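Birkondale Toy Library: the gallery of boards and blocks

Home | Opening | Borrow | Gallery | Contact

Posted 19 Oct 2023 by Nadiia Ostapchuk

Welcome to our gallery page. Many families asked me what we have in the cupboard for the little ones, because our list on the wall gives only names and numbers, and it is hard to choose from a number. So I am writing here about the part of the collection I know best, which is the shape blocks and the boards that go under them. The library has 336 items at the moment and this is only a small part of it.

I came to Birkondale from another country and English is my third language, so please forgive me if some toy has the wrong name. In my family we call all of these simply "cubes", even the round ones. My neighbour Lenuța Ghiță read the page before I put it up and she corrected the worst mistakes.

Why we use a board

A foam block on carpet is not very stable. The carpet pushes it from below, the tower falls, and the child is angry with the tower. On a flat board the block stands properly. The board also shows to a small child where the game is. When everything is on the wood, the game is on, and when the wood is clear we have finished. My son understood this before he was two.

Our first boards were old shelves from my garage. They did the work, but they were too long for the car and one of them had a rough edge which caught on sleeves. After that we bought a proper one from Trelgate, the timber place, and I sanded the corners myself on the balcony. I oiled nothing and painted nothing. Children of this age put their mouth everywhere, and I prefer plain wood.

If you want to make a board at home, choose a light colour. On a dark board the blue and the green are more difficult to see in the evening. A little knot in the wood is no problem if it is smooth under your finger. Pass your whole hand across the surface, slowly, in both directions, before you give it to a child.

About the foam

Foam shapes are quiet. This is the first thing that parents from apartments tell me. You can drop a whole bag on the floor at six in the morning and the neighbours will continue to sleep. They are also light, so a child who throws them will not break a window or a brother.

The bad side is that the foam takes marks. Teeth marks stay, and fingernail marks stay also. Please do not put the blocks in the dishwasher. One family did it in July and what came back was the colour of the blocks but not the shape. Use warm water with a little soap, press them gently in a towel, and leave them overnight on a rack. Do not put them on the heater.

The Karkon bag is the one that most people borrow. It costs 90 cents for two weeks, and you can renew it once if there is no other family waiting. The Roman bag has arches and long pieces, and I suggest it for children who already build well.

Yellow, red, green and blue foam shapes, out on the light wood. 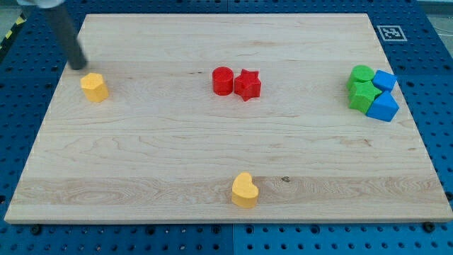 With children under three I start with one colour only and keep the others in the bag. I say the name of the colour once and then I am quiet. It is difficult for adults to be quiet! After some minutes I bring a second colour and I wait to see if the child mixes them or makes two families. Both are correct. Bigger children like the game with closed eyes, where you hold a shape behind your back and must say if it is the cylinder or the star. The star is easy, everyone guesses it. A prism with five sides is harder, and many adults tell me "six" with great confidence.

How to borrow

Membership is 20 dollars for the year for one household, and grandparents are included if they live at another address. Please bring the bag and the board back together. The board does not fit in the bag, so carry it under your arm and mind the door, it closes fast.

If a shape is missing, write it on the card inside the bag. We do not ask for money for one lost piece, but I would like to know which one, so I can look for a similar one before the next family takes the bag. Usually it is under the sofa and it comes home after a month.

For questions about the foam and the boards, ask for Nadiia at the desk. For puzzles and ride-on toys please ask for Lenuța.

Next gallery: dress-ups and hats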